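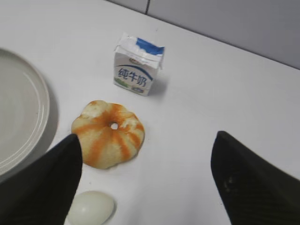 Can you freeze steamed buns after they have been cooked, and how do you reheat them?

Cooked buns freeze well for two months if you cool them completely and wrap them before they go in. Steam them straight from the freezer for 9 minutes over simmering water, or a little longer if they have a thick filling.

More detail on what I'm doing. I want to get weekday breakfasts down to something I can put on the table while half asleep. The plan is a bun, a boiled egg and a small carton of milk for each of my two kids. They like the pumpkin-shaped buns best, so I make a big batch on Sunday with 600 grams of flour and some mashed pumpkin for the orange part of the dough.

The first batch I froze came out with wet, wrinkled tops and the bottoms stuck to the steamer. The second batch I reheated in the microwave and they were fine for a minute and then went hard as a rock. I have a two-tier Bradix steamer and an ordinary microwave. I would also like to know if I can boil the eggs ahead of time and whether to leave the shells on.

Posted by Wendy Cropper, 2025-07-17
Filed under: Breakfast, Freezing and storage

Gareth Fairclough
Member, 400 posts

The wrinkled tops usually come from one of two things. Either water dripped on them from the lid, or they were taken off too fast the first time they were cooked. Tie a dish towel around the lid so it catches the drips, and keep the ends of the towel well away from the burner. When the time is up, turn off the heat, tip the lid open a crack and leave it like that for a few minutes before you take the buns out.

For the sticking, cut squares of parchment and set each bun on its own square before it proofs. Freeze them with the paper still on. Then you can move a bun from the freezer to the steamer without touching the dough at all.

How I freeze them:

Let them cool on a rack until there is no warmth left in the middle. Mine take 40 minutes.
Put them on a tray in the freezer, not touching, until they are firm. If they are shaped buns with ridges or lobes, this step matters because they get squashed otherwise.
Move them to a freezer bag, press the air out and write the date on it.

Don't thaw them on the counter first. The outside gets gummy before the inside is ready.

If you have to use the microwave, wrap one bun in a damp paper towel, put it on a plate and heat it in short bursts until it is hot through. Eat it right away. It will go hard again as it cools and there isn't a fix for that — I have tried a cup of water next to it, and it helps a little but not enough.

Eggs can be boiled ahead. Leave them in the shell, get them into the fridge within two hours of cooking, and use them within a week. Peeled ones dry out and pick up smells, so I peel them in the morning. Don't freeze them. The whites turn rubbery and leak water.

Derek from Renelton
New member

I just use the microwave and put a bowl over the top. Works for me but we eat them fast. My mother kept hers in the freezer from December until spring and they tasted of freezer by the end, so I would stick to the two months.

Also check the milk if you are packing it for school. Ours go in with an ice pack.

Wendy Cropper

Thanks both. I had been lifting the lid straight off, so that is probably the wrinkling. I do have parchment but I was laying one big sheet across the tier, and I think it was blocking the steam.

One more thing if anyone knows. The orange stripes faded a lot between the first steaming and the second. Should I be adding more pumpkin?

Gareth Fairclough

More pumpkin makes the dough wetter, and then you need more flour, and you end up close to where you started. Try cooking the mash down in a dry pan until it is thick, and let it cool before you mix it in. You get more color for the same amount of water. Some fading is normal after freezing. A dry pumpkin powder kneaded into the striped part will also do it, but go easy, since too much of it tastes dusty.

And yes, a full sheet will block the steam. If you want to keep using one, punch holes in it.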